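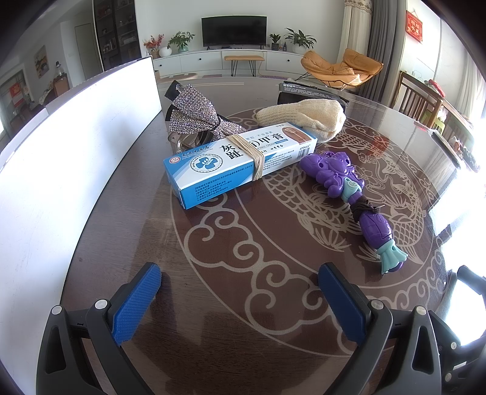

A reader commented under last term's post that a club has no use for a bought hand-held gripper when two printed fingers and a spring do the same job. We ran printed fingers for a full school year. They cracked at the root, and every replacement came out a little different in width, so recordings made in the fall didn't match those made in the spring. The club at Bivircombe switched to the Tuvano hand gripper in July. This review covers the time since then.

Tuvano hand gripper, student kit
Reviewed Mar 19, 2026

What we use it for
Members record pick-and-place tasks by hand. The recordings go to the team that trains the arm for the regional sorting event. The rules call for household objects of mixed shape and surface, so most practice is done on tables at home with boxes, tins, gloves, toys, and anything tied up with string or twine.

Build
Black plastic fingers with blue textured pads. The pads are the best part of the kit. They hold a cardboard carton by its long sides with light pressure and leave no marks. After 23 sessions one pad had begun to lift at a corner, and contact glue fixed it. The screws on the housing back out slowly. We check them before each session and would have liked thread lock from the factory.

Grip
Boxes: reliable, including when set at an angle to the user. A wrap of twine around the middle makes the hold less even, and a pad placed half on the twine lets the box rotate.
Knitwear: good. The texture catches the knit, sometimes too well, and release takes a small shake.
Round tins: fair. Approach from above and close slowly.
Hard plastic toys with joints: poor. The part turns at the joint once lifted. Our success rate on these was about 15 percent lower than on boxes.

Camera view
Wide, with strong bending of straight lines toward the sides. Both fingertips stay visible. Glass tabletops near a window give glare, so we draw the curtains or turn the table.

Compared with the Drallar
We borrowed a Drallar for 3 weeks. It is lighter and its trigger is smoother, but its pads are flat and slipped on glossy cartons. The Pan software reads files from both without conversion.

Verdict
Suitable for a club with members aged 14 and up. Smaller hands tire after 21 minutes or so of steady use. Buy spare pads with the first order. The carry case is thin and the zipper on ours has failed.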